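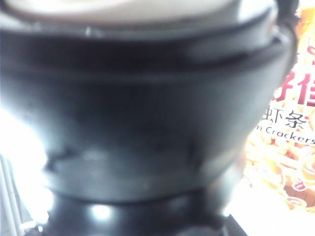
Ticket 476: wrist cam won't hold focus up close, arm keeps nudging the black container
Opened by: Ju-won Oh
Site: Drodbridge, cell 7
Status: open, workaround in place

Hi all, me again! Sorry this one is long, I've been adding to it as I go and I'd sooner have too much in here than too little.

Short version: on the snack shelf pick routine, the arm goes in for the big black container with the pale top, gets close, and then stops trusting what it sees. Sometimes it backs out with error 379 (target edge lost). Sometimes it doesn't back out, and it leans on the thing until the force limit trips. That second one is why I marked this as safety and not just as a nuisance. Nothing broken, no one hurt, but I don't love an arm that pushes first and asks later.

What I'm seeing in the wrist view when it stops: the container fills nearly everything, black on black on black, soft all the way down. There's a thin seam under the collar that I can find by eye if I squint, and I don't think the edge finder has a chance. The left side is blown out to plain white, and it eats right into the side of the body. The only crisp thing in there is the lettering on the prawn crackers behind it (you can read 虾条, even with the first character partly hidden), so guess where the focus has gone. It's locking onto the crackers!

First thing I tried was the obvious one, wiping the lens. No change. Then I rebooted the Medve controller, also no change, and then I did both again in the other order because Wayne Gill swears by it. Sorry Wayne.

Next I turned autofocus off and set it by hand for the last bit of the approach. Big improvement on the edge of the collar, and 379 went away for a good stretch. But the glare was still there and the arm still came in too far to one side. So focus is part of it, and the light is the rest, I think.

I put a sheet of cardboard up on the bright side as a shade. It looks terrible and it helped a lot. With the shade up and manual focus on, I ran the pick over and over through the afternoon and got one force trip and no 379s. The one trip was my own fault, I'd knocked the shade flat with my elbow and didn't notice.

Update, after talking to Mal-soon Yang: she asked what standoff we're using before the final move, and I had to go look. It's set to 390, but the config note from March says that value was picked for the old, shorter gripper fingers. Ranano fingers are longer and nobody changed it when they went on. So we're starting the blind part of the move closer than we think we are. I've asked Seung-woo Jin to work out the proper number, please don't just type one in.

Second update. Mal-soon also wondered if the scuffs low down on the container were throwing off the match, since they come up paler than the rest of the body. Good thought, so I swapped in the spare container, which is cleaner. Same fault, same spot. I'm calling the scuffs innocent for now.

Where it stands as of 6/15/25:
Manual focus is on for this routine only. Leave it on, please.
Cardboard shade is taped up. If it falls down, stop the run and put it back.
I dropped the force limit for the final move and slowed it way down. It's boring to watch but it gives up a lot sooner when it touches something.
Keep the cell gate closed during the pick, even if you're only fixing the shade. Stop it first, then open up.

Still to do:
New standoff value (Seung-woo).
A real shade, or move the lamp. Su-bin Ma has the Gasness catalog and is looking at a matte hood.
Ask Medve support if we can limit the focus range so it can't run off to whatever is standing behind the target.
Take the crackers out of the background and rerun with autofocus on, to see if it behaves. I meant to do this one today and ran out of time, so if anybody on the late shift gets to it before me, write down what you get in this ticket, good or bad, and save the wrist view from the moment it stops.

Ju-won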